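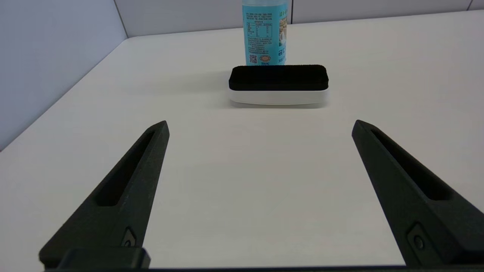

# The White Table

Lertchai Mahawong had the table cleared by the time Ching-wen Au came up the stairs with her coat still on. He had left the eraser and the blue bottle at the back, near the wall. Everything else was in boxes.

"You said you'd wait for me," she said.

"I waited until two."

She put her bag down on the floor. She looked at the table for a while and ran her hand over it.

"It was yellow," she said. "I thought it was a yellow table."

"It was white when we bought it. It's been under paper."

They had rented the room over Clemell Street for four years. It was where they wrote the Umberg primers, three of them, and most of a fourth that the publisher had decided in December it did not want. The letter was one page long. It thanked them for their patience and asked them to send back the sample copies, and Ching-wen had never sent them back. They were in the box closest to the door.

"Did you look in the drawers?" she asked.

"There was string. A lot of string. Your tax forms."

"Which year?"

"I didn't read them."

She took off her coat, found there was no longer a hook, and folded it over the boxes. Then she went to the window and opened it. A truck was backing up to the bakery and the driver had his arm out, waving at somebody to move.

The lease was up at noon tomorrow. Mr. Duangkaew, who owned the building, had told them he would give back the deposit if the room was clean and the table was left. It had been Lertchai's idea to offer the table. It would not go down the stairs. It had come up in pieces, and since then the bolts had rusted and one of them had been painted over.

"He's getting a good table," Ching-wen said.

"It's two hundred dollars."

"It's a better table than that. We did all of Book Two on it."

"Nobody's going to pay extra for that."

She laughed a little and came back from the window. She reached over and picked up the eraser, turned it around once and set it down where it had been, a bit crooked. Lertchai straightened it.

"Are you keeping that?" she asked.

"I hadn't decided."

"It's from the whiteboard?"

"It's from the first day. You had it in your pocket. You said we should get a board, and then we never got one for a year."

"I don't remember that."

"You wiped the table with it."

She did not remember that either, but she thought it was probably true. In the first weeks they had written on the table itself, because the paper had not come, and Lertchai had gone around at night wiping off whatever they had agreed was bad. One morning she had come in and found all of chapter one gone. They had not spoken until lunch. Then she had written it again in an hour, and it was shorter, and that was the version that got printed.

"I was angry with you for a week," she said.

"It was a morning."

"It felt like a week."

He picked up the roll of tape and closed the last box. He wrote BIDUNUS on the side in capital letters. Bidunus was the bear in the primers. He could not count past three, and each book got him a little further. In the fourth he was supposed to reach ten. The drawings were finished up to seven.

"Who's taking that one?" Ching-wen asked.

"I thought you would."

"I have the small apartment."

"I have the kids. They'd color in it."

"Maybe they should."

He thought about this. He moved the box from one side of the door to the other. Then he sat down on it, and it held.

"You could finish it," he said. "The last three pages. You don't need me for it."

"I can't draw the bear."

"You can draw the bear. You draw him fat."

"He is fat."

The truck had gone. Somebody below was stacking trays. Ching-wen sat on the floor with her back against the wall and stretched out her legs, and for a few minutes they talked about the stairs, and whether to take the heavy boxes first or last. Lertchai thought first. She thought last, and they settled on first.

They made nine trips. On the final one she went up alone to shut the window. The room was bright and sounded different with no boxes in it. She took the bottle off the table and put it in her bag. She stood there with the eraser in her hand, and then she put that in too.

Lertchai was waiting in the car with the engine running. The Bidunus box was on the passenger seat, so she moved it onto her lap.

"Did you leave the key?" he asked.

She had to go back up and do that.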